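# Recording two-hand demos with the handheld grippers

Quick notes for anyone new on collection. Stojan asked for a proper guide, this is the short version till he writes one. Covers the two-hand setup only. Single hand is in the Skaveo folder, old but still mostly right.

## Before you pick anything up

- Charge both grippers overnight. Half charge is not enough for a full block.
- Wipe the lenses. Dry cloth, no spray.
- Check the marker cubes for scratches or peeling corners. A lifted corner wrecks the tracking and you won't find out until export.
- Push the chairs in. You will be stepping sideways.
- Pick one task card from the Badach list. One. Don't mix tasks in a session.

Lights: overheads on, blinds as you found them, leave them alone until the block is finished. If the sun moves a lot, stop and start a new session.

## Start a session

1. Open the recorder on the laptop, new session, type your initials and the task code.
2. Plug in left first, then right. The recorder names them in the order it sees them — swap them and every episode comes out mirrored.
3. Wait for both status dots to go green. Can take a bit.
4. Close both jaws all the way, open all the way, 3 times. This sets the width range.
5. Hold the grippers apart, then bring them together so each one gets a good look at the other's marker cube. Turn slowly. Hold still for four seconds.

Step 5 is the one people skip. Without it the software knows where each hand is but not where they are relative to eachother, and anything with a handover is useless. Efraín lost seven episodes that way in June.
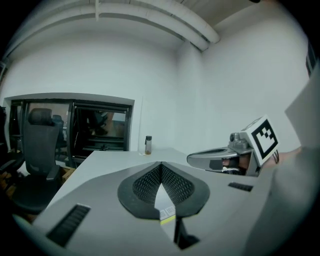

*Left gripper's view, with the other gripper and its marker cube to the right, table behind.*

If the preview loses the cube, tilt the right wrist in a little. Don't walk closer to the table to fix it, the problem is nearly always the wrist. And keep the cable off the marker. A loop hanging across a face will drop the detection for a few frames at a time, which looks like jitter later.

## Recording an episode

Press record. Wait a beat. Do the task. Wait a beat. Stop.

- Start from a different spot each time. Object moved, hands moved, both.
- Normal speed. Not slow-motion, not racing.
- Only touch things with the jaws. No helping with a knuckle or a sleeve.
- Keep the object in at least one camera the whole time.
- Talk if you like, audio isn't saved.

Dropped something? Pick it up with the gripper and carry on, then tag the episode `recovery`. We want those. What we don't want is a drop where you put the gripper down and use your hand — delete it right away, don't leave it for whoever does review.

Shake out your wrists after each block. Swap with your partner if your grip gets lazy, it shows in the data.

## Checking before you leave

Play back the first and last episode at double speed, both views. Look for:

- jaw width stuck at zero (recalibrate, redo the block)
- one view frozen, usually a loose plug
- track line jumping across the room
- left/right swapped

Then upload to Holanda, not the shared drive. Nayeli runs the export in the mornings and only pulls from there. Put the bad episode numbers in the notes box, plain text, commas between.

## Known problems

**Second dot stays orange.** Unplug both, restart recorder, left first again.

**Tracking drifts near the white wall.** Not enough texture for the camera to hold on to. Face the furniture when you can. Yhon is testing printed posters, will udpate this page if they help.

**Recorder says disk full.** Clear the Istov cache folder, not the sessions folder. Please.

Anything else, ask Orlando.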